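租房党怎么把一面坑坑洼洼的墙刷好：我刷了三面墙之后的全部心得

先说一下背景。我去年搬进现在这套老房子，客厅那面墙上有上一任租客留下的膨胀螺丝洞、双面胶撕下来的疤，还有一块被水泡过又干掉的地方，摸上去像砂糖饼干。房东说你想刷就刷，颜色别太离谱就行，材料费他出一半。我一听，行啊，那就刷！然后我就花了一个周末加一个星期三的晚上，把客厅两面墙和书房一面墙都弄了一遍。

中间翻车两次，后面会讲。写这篇主要是因为群里老有人问，我每次都在手机上打一大段，打得手酸，干脆一次写全，以后直接甩链接。

适用范围先讲清楚：室内、普通腻子墙、原来刷的是乳胶漆。墙纸、瓷砖、还在渗水的墙都不在这篇里。渗水的墙你先找房东修，刷多少遍都是白刷，钱扔水里。另外房子要是特别老，底下的旧漆说不清是什么年代的，别急着打磨，先找人测一下含不含铅。

要买的东西

我列一下自己用到的：

乳胶漆一桶（我用的是Hayat的哑光，颜色是偏暖的灰白）
抗碱底漆一小桶
补墙膏一支，成品的，挤出来就能用
腻子粉一小袋，大坑用
刮刀两把，一宽一窄
砂纸，240目和400目各几张，再配一个手持砂纸架
滚筒一个，短毛的
斜头刷一把，两指宽那种
美纹纸，买好一点的！这个真别省
地膜，越大越好
漆盘、搅拌棒、抹布、口罩、护目镜

滚筒我多说两句。长毛滚筒吃漆多，刷出来纹理重，像橘子皮，有人喜欢，我不喜欢。短毛的刷出来平，代价是要多蘸几次漆。新滚筒买回来先用胶带粘一遍，把浮毛粘掉，再用清水冲一下甩到半干。我第一面墙没粘，刷完凑近一看全是小毛毛，拿镊子夹了半个小时，夹到怀疑人生。

漆买多少，看桶上写的涂布面积，按两遍算，然后稍微多买一点。剩下的密封好留着补色，同一个颜色换个批次都可能有差别，到时候补一块上去像打了个补丁。

第一步：清空和保护

家具往屋子中间推，推不动的就盖。地膜铺到墙根，边上用美纹纸压住。踢脚线、开关面板、插座、窗框、门框，全都要贴。开关面板我建议直接拆下来，拆之前一定把总闸拉了，拿电笔确认一下没电再动手。不敢拆也没关系，把面板四个边贴严实就行，就是收边的时候麻烦点。

贴美纹纸有个小窍门，贴完以后用刮刀背面或者银行卡沿着边压一遍。很多人漏漆都是因为这条边没压实，漆从底下钻进去了。这个小窍门是Kamran Rind教我的，他以前在Marnwood那边给人装修过几年，看我拿手指头在那儿按，实在看不下去了。

第二步：铲、洗、补

先铲。起皮的、鼓包的、一碰就掉粉的，全部铲掉，铲到露出结实的底子为止。别心疼，你现在留着它，刷完漆一受潮它就带着新漆一起掉下来。

双面胶的残胶用吹风机吹热了再刮，很好使。油渍用稀释的洗洁精水擦，再用清水擦一遍，然后等干。厨房隔壁那面墙尤其要洗，油烟是看不见的，漆刷上去会缩成一个个小圆点。

补洞分两种情况。

小洞（钉子眼、图钉眼）：补墙膏挤一点进去，窄刮刀抹平，稍微高出墙面一点点，干了会缩。

大洞（膨胀螺丝那种）：能拔的先拔掉，拔不出来就往里敲一点。腻子粉调到像浓酸奶的状态，分两到三次填，每次填完等干透再填下一层。我第一次翻车就在这儿，图快一次填满，第二天早上起来一看，裂得跟龟壳似的，又抠出来重填。

填完以后拿一盏台灯贴着墙侧着打光，墙面哪里高哪里低一下子全现形了。白天自然光下看着平平的地方，侧光一照全是山沟。这一步强烈推荐，不用花一分钱。

第三步：打磨

戴口罩！戴护目镜！窗户打开，房门关上，门缝底下塞一条湿毛巾。

先240目把高的地方磨下去，再400目过一遍。手势是画圈，别来回直着拉，直着拉容易出印子。磨一会儿就用手掌摸一下，手比眼睛灵。磨完拿半湿的抹布把粉擦干净，等它干。粉没擦干净就上漆，等于漆刷在一层面粉上，撕美纹纸的时候能整片给你带下来。

第四步：底漆

底漆很多人省掉，我劝你别省。补过腻子的地方吸水特别厉害，不上底漆的话，面漆刷完一块深一块浅，跟长了斑一样。

底漆刷一遍就够，薄薄的，不用太讲究。按桶上写的时间等，我那桶写的是3小时，我等了一整个下午，顺便去楼下吃了碗面。

第五步：收边

用斜头刷沿着天花板、墙角、踢脚线、开关四周刷一条边，宽度比刷子宽一点。蘸漆只蘸刷毛的三分之一，在桶边轻轻刮一下，别让它滴。

重点来了：收边和滚墙要连着做，一面墙收完边，马上滚这面墙。别学我把三面墙的边全收完再去滚，边已经干了，湿漆压上去就有一圈明显的框，这就是我的第二次翻车。后来又补了一遍才勉强看不出来。

第六步：滚墙

漆先搅匀，从桶底往上翻着搅，慢一点，别搅出泡。倒一部分进漆盘，滚筒蘸了以后在盘子斜面上来回滚几下，让漆吃均匀。

上墙先滚一个大大的W，然后把W中间的空当填满，最后从上到下轻轻收一遍，方向要一致。一次就管一小片，下一片压着上一片还湿的边接过去。中间不要停，不要接电话，不要回去补已经半干的地方。半干的时候看着花是正常的，干透就匀了，你一手贱去补，反而补出一块疤来。

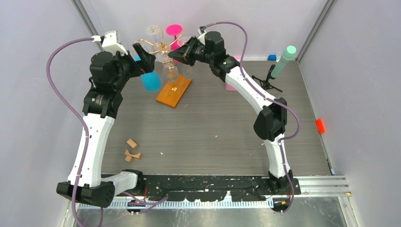
第一遍干透以后再上第二遍。怎么算干透？拿手背贴一下，不凉不粘就差不多了，不过还是以桶上的时间为准，阴雨天再往后延。两遍之间我又用400目砂纸非常非常轻地过了一遍，把小颗粒磨掉，擦干净粉再刷。这一步可做可不做，做了手感会好很多，我现在路过都忍不住摸一把。

第二遍的手法跟第一遍一样，注意滚的时候别太用力压，滚筒两头会挤出两道漆线。要是已经挤出来了，趁湿马上用没什么漆的滚筒轻轻带过去。

中间要吃饭怎么办？滚筒别泡水，用保鲜膜紧紧包起来，放阴凉处，吃完回来接着用。刷子也一样。

第七步：撕美纹纸

最后一遍刷完，漆还没完全硬的时候就可以撕了，斜着45度慢慢拉。要是已经干硬了，先用美工刀沿着边轻轻划一道再撕，不然会连皮扯下来。撕的时候真的很解压，建议留给家里最辛苦的那个人。

漏出去的小漆点，湿的用湿棉签擦，干的用指甲或者塑料片刮。

收尾和清洗

水性漆的工具用清水洗就行，滚筒要洗到水不浑为止，竖着晾。剩漆别倒下水道，密封好写上颜色编号和房间，收在阴凉的柜子里。实在不要了就敞开盖晾到干硬，按你们小区的规定处理。

开窗通风，我是连着通了好几天才搬回书房睡的。新刷的墙头几个星期别拿湿布使劲擦，也别急着贴东西。

几个常被问到的

能不能不铲旧漆直接刷？旧漆结实、不掉粉，洗干净稍微磨一下就能刷。掉粉的不行。怎么判断？拿一条胶带贴上去，按实，猛地撕下来，看胶带上有没有粉或者漆皮。

深色墙能不能盖成浅色？能，多一遍底漆，面漆可能也要多一遍。深红最难盖，做好心理准备。

什么天气刷？不下雨、不太冷、有点风的日子最好。我是三月刷的，早晚凉，就只在中午和下午干活。

喷枪好还是滚筒好？一两面墙就用滚筒吧。喷枪快是快，可是遮盖保护要花的时间翻好几倍，洗枪也烦。

一个人能干吗？能，但是滚大墙的时候最好有个人收边，你在后面跟着滚，接缝会漂亮很多。高处用带延长杆的滚筒，别站在带轮子的椅子上，求你了。

哦对了，还有人问我那个灰白色的编号，桶被我塞到柜子最里面了，等我翻出来再补到评论里。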